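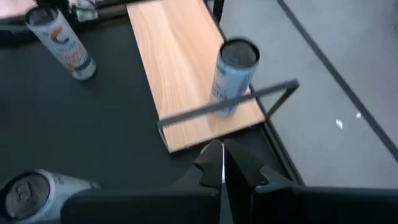 A drinks can on its side, with black gripper fingers in the foreground.

Jocelyn Castillo has run the ride operations team at Stikatlow, the family park outside Emstead, for nine years. When we spoke she had just come back from walking the track of the Levchenko, the park's oldest wooden coaster, closed since January for repairs.

"We've replaced 931 boards," she said. "I know the number because I signed for them."

The coaster is due to open again at Easter with new brakes and the same trains. Castillo said there had been talk of buying new ones, but the park decided to have the old ones rebuilt by Joveck, the firm that looks after its water rides.

"People who come every year know how those seats feel. They'd write to us if we changed them, and they'd be right to."

The queue is being moved as well. It will start by the boating lake and run under cover for most of its length. On a busy day last summer the wait passed 20 minutes only twice, she said, but there was no shade at all.

Asked about prices, she said single ride tickets would stay at £4 and that day passes were a matter for the front office.

She will be on the first public train herself. "Back row. It's rougher there, and you get more air over the second hill."

The small railway and the swing boats are open now, at weekends only.

Last updated: March 26, 2019

Related
Emstead pier arcade to keep its penny machines
Stikatlow opening times for spring
Are wooden coasters worth the upkeep?

Contact us | Copyright | Back to top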